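July 4, 2026
By Rodrigo Nogueira

Grundska opened its test hall in Pinden to visitors this week and ran its two-arm book handling routine through the afternoon. The routine is part of Floduteo, a project on household shelving tasks. Gudrun Åberg, who leads the work, told visitors that paperbacks are harder to handle than boxes of the same size - the covers flex and the spine shifts the load.

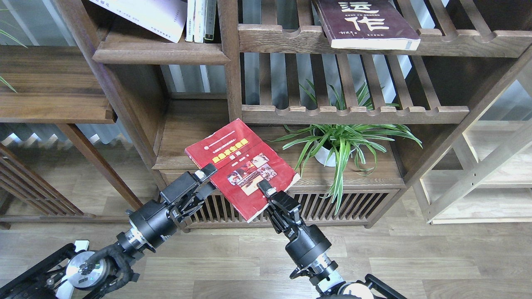 Both grippers on a red paperback in the Grundska test hall, Pinden.

Each arm is controlled separately, with a shared limit on closing force. Operators had logged 539 handling runs before the open day and plan to reach 900 by October. A run is stopped if it lasts longer than 60 seconds. 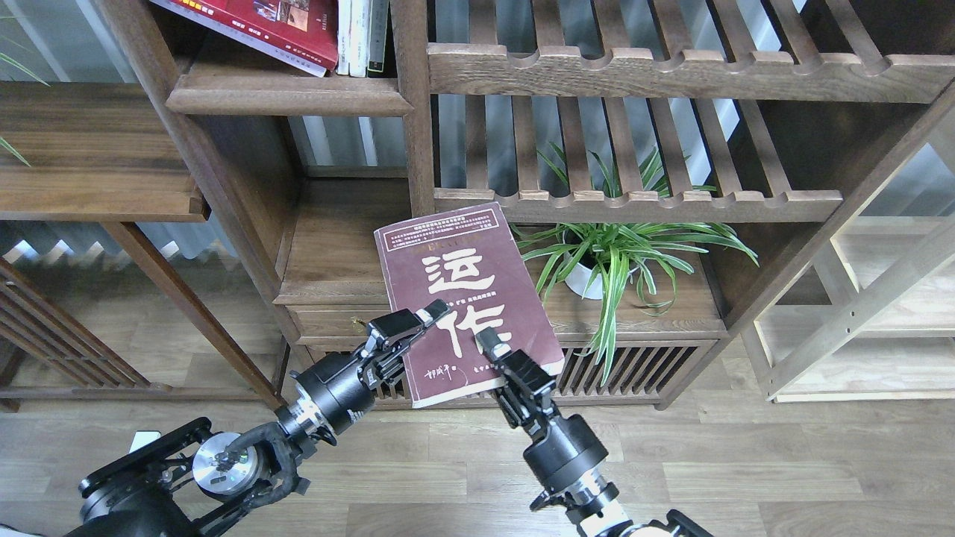 Grundska has not set a pass mark for cover damage, and Åberg said the present method is visual inspection after each session. Wear matters in the scoring, she said. The maroon paperback with the large white characters already has a slightly curled lower corner, and the fingertips press directly on its cover. Figueiredo, which supplies the control software, will publish the force settings with the October results. Visits were limited to 60 people.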